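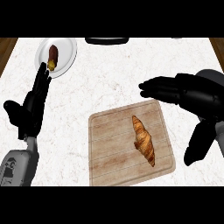
Ticket: Walk-in cooler at Sollville shop, temperature alarm going off overnight
Opened: October 2, 2023
Site: Dernero Bakery, Sollville
Equipment: Walk-in cooler, Hapeta controller, alarm dialer
Priority: High (changed to Normal by the system, changed back to High by me)
Status: Closed, see last entry

Entry 1, opened by shop

The cooler alarm called my phone at 2:10 a.m., again at 2:55, and again at 3:40. Each time it told me in a calm voice that the box was over temperature. I drove in after the third call. The display said 37 F, the pastry cream was cold, and the alarm light was off. I stood in there in my pajama pants for a while waiting for it to do something wrong. It didn't.

This is the fourth night out of the last six. Please send someone, or please tell me how to make it call you.

Entry 2, support

Thanks for the ticket. Could you try turning the controller off and on again at the breaker, and let us know whether the alarm comes back?

Entry 3, shop

Turned it off and on. The alarm came back at 2:10 a.m. It's very punctual. I've had employees who weren't.

Entry 4, support

Taking this one over from the front desk. A few questions before I drive out there:

What is the high alarm set to, and is there a delay on it?
Does anyone open the door at night?
Does the evaporator fan in the box run all the time, or does it stop now and then?
Any ice on the coil?

Entry 5, shop

High alarm is 41. I don't know about a delay. The menu has a setting called "Ad" and another called "dA" and I'm not going to pretend I know which is which.

No one opens the door at night. The first baker gets in at four and is not an early kind of person.

The fan stops sometimes. I assumed it was resting.

Ice: there's a little frost on the left side of the coil. It looks like the inside of every freezer I've ever owned.

Entry 6, support

The fan stopping is the interesting part. On this model it stops during defrost and for a short time after. The box warms up a bit near the coil, the sensor sees it, and if the alarm delay is too short you get a phone call about a problem that fixes itself before you've found your shoes.

Can you read me three settings? Hold the SET button for five seconds and scroll with the arrows. I need the ones called "dF" (time between defrosts), "Ed" (longest a defrost can last) and "dA" (alarm delay after a defrost). Don't change anything yet.

Entry 7, shop

dF is 6.
Ed is 90.
dA is 5.

I may have changed something called "Lc" on the way past. It now says "on." It may have said "on" before.

Entry 8, support

"Lc" is the button lock. If it's on, you can't change anything else by accident, so let's leave it exactly like that.

Ninety minutes is a very long defrost for a box that size. The factory number for that setting is a lot smaller. Five minutes of alarm delay after that is hopeful. Do you know who set it up?

Entry 9, shop

The company that did the work before you. They went out of business, which I'm starting to take as a clue.

It's worked this way for years, though. Why would it begin calling me now?

Entry 10, support

Fair question. The 90 is only the upper limit. Normally the defrost ends early, as soon as a second sensor on the coil says the ice is gone. If that sensor has died or come loose, the controller never gets the message and runs the heaters for the whole ninety minutes. So for years you had a bad setting and a good sensor covering for it. My bet is that you now have only the bad setting.

I'll be there tomorrow morning with a sensor. Please don't stack anything under the coil.

Entry 11, shop

There are sheet pans stacked under the coil. I'll move them. They've lived there so long that they may have rights.

Entry 12, support, on site

Removed the coil cover. The defrost sensor was hanging by its wire several inches below the coil, with the clip missing. Hanging there it reads box air, which never gets warm enough to end the defrost. The sensor itself is fine: checked it in ice water and it read 32 on the nose. Found the clip on one of the sheet pans.

Work done:
Refitted the sensor between the fins and put on a new clip.
Changed "Ed" from 90 down to the factory number.
Changed "dA" from 5 to 70, as the Hapeta sheet for this box calls for.
Turned "Lc" off to do the above and back on afterward.
Ran a manual defrost. It ended by itself on the sensor, well inside the limit, and the fan came back after the drip time.
Cleared the alarm history, which was long and sad.

Also found: the door gasket is torn at the bottom corner on the hinge side. It isn't what set off your alarm, but it's letting damp air in, and that's where your frost comes from. The gasket has to be ordered from Lultudlow. Part is $145 and they say it should be here in November. I can tape it until then if you promise not to think of the tape as a repair.

Entry 13, shop

Order the gasket. Tape it too. The tape will be treated as a guest.

Can you also explain why the alarm phones me before it phones the service line? I pay for the service line.

Entry 14, support

The dialer goes down its list in order. Your number is first and ours is second, and it only tries the second if the first doesn't pick up. You've been picking up.

I can swap them. We'd call you only if it's still over temperature after we've looked at it remotely.

Entry 15, shop

I've been awake at 2:10 for most of a week out of good manners. Yes, please swap them.

Entry 16, support

Swapped and tested. The test call came to our desk and woke up our night person, who has asked me to record that.

Entry 17, shop

No calls last night. I woke up at 2:10 anyway and lay there listening for the phone. I understand this isn't covered under the service plan.

Entry 18, support

It isn't. Closing the cooler ticket. The gasket is on its own ticket and will stay open until the part arrives from Lultudlow and is fitted. If the tape lets go before then, reply there and I'll come by with more.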